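Notes from the Slow Lane — August

Well, I did it. I finally cleared out the kitchen drawer. If you've been reading this newsletter for a while you know which one I mean, the deep one left of the stove that hasn't closed properly since we moved to Marsden. I've been threatening to do it in these pages for two years, and Effie Pringle wrote in last month to ask (very kindly) whether the drawer and I were still on speaking terms. We are now!

What set me off was the potato peeler. I needed it, I couldn't find it, and I ended up peeling four pounds of potatoes with a paring knife while the dog watched. I was cross enough by the end that I pulled the whole drawer out and tipped it onto a sheet on the floor. I do not recommend doing this at five in the afternoon with people coming to supper. We ate very late and we ate around the sheet.

So, what was in there. Three can openers, only one of which opens cans. A melon baller, and I have never balled a melon in my life. Birthday candles, takeout menus from a place that shut before my youngest started school, a key to something, and a bag of rubber bands that had all melted into one big rubber band. And the peeler, of course, flat against the back wall where it had slipped behind the liner.

I asked on the Mustside message board how other people decide what stays, and I got more replies than I've had about anything, including the time I asked about the bins. Yurani Usuga keeps a shoebox in the hall and anything she isn't sure of goes in there until Christmas. If she hasn't gone looking for it by then, out it goes. Gavin Moffat says you only need one good knife, one wooden spoon and a strong nerve. Gavin eats at his sister's most nights, so take that how you like.

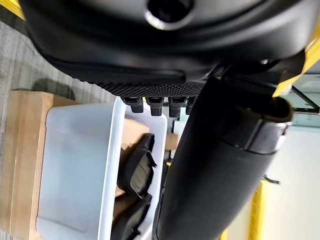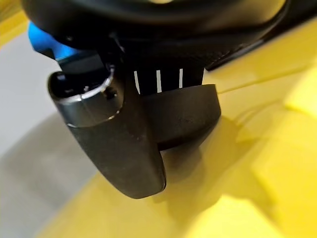 I went with Yurani's shoebox in the end, only mine is a boot box and it's already full. The can openers were easy and so was the melon baller (Theda Hagedorn took it, she makes fruit salad for the summer lunch). Where I got stuck was handles. My hands aren't what they were, and I've noticed that I reach for anything with a bit of grip to it and leave the smooth stuff lying there. You know the sort of surface I mean, black with lots of little raised bumps all over it, like the pad above those stubby finger tips in the first picture. Give me that on a jar opener and I'm happy. My mother's old one is polished steel, very handsome, and it has slid out of my fingers and across the floor more times than I'd like to tell you. It's in the boot box. I feel bad about it, but it's in the boot box.

Senga Geddes put me on to wrapping handles with the tape people use on tennis rackets, and I've now done the peeler, the good can opener and the ice cream scoop. It isn't pretty. I started the scoop from the wrong end and there's a lump where my thumb goes, which I've decided I like. The tape does get grubby, so I wouldn't put it on anything you use for raw chicken, and you'll want to wash those things by hand. I put the peeler through the dishwasher once without thinking and spent a good while picking sticky bits out of the filter.

The other thing I've changed is the liner. The old one was shelf paper with lemons on it that curled at every corner and ate things (see peeler, above). I've swapped it for a piece of the rubbery mesh stuff that comes on a roll, cut a bit big and trimmed with the kitchen scissors. Nothing slides now. I can shut the drawer with my hip and everything is where I left it, and I keep opening it just to look. My husband has asked me to stop showing it to visitors.

I still don't know what the key is for. It's small and brass and has 19 stamped on it, and it doesn't fit the shed, the piano stool, the meter cupboard or either suitcase. If you sold us this house and you're missing a key, please get in touch.

Next month I'm doing the cupboard under the stairs, or I'm saying I am. Send me your shelf tips, and if anybody wants two can openers that don't open cans, they're in a bag on my porch.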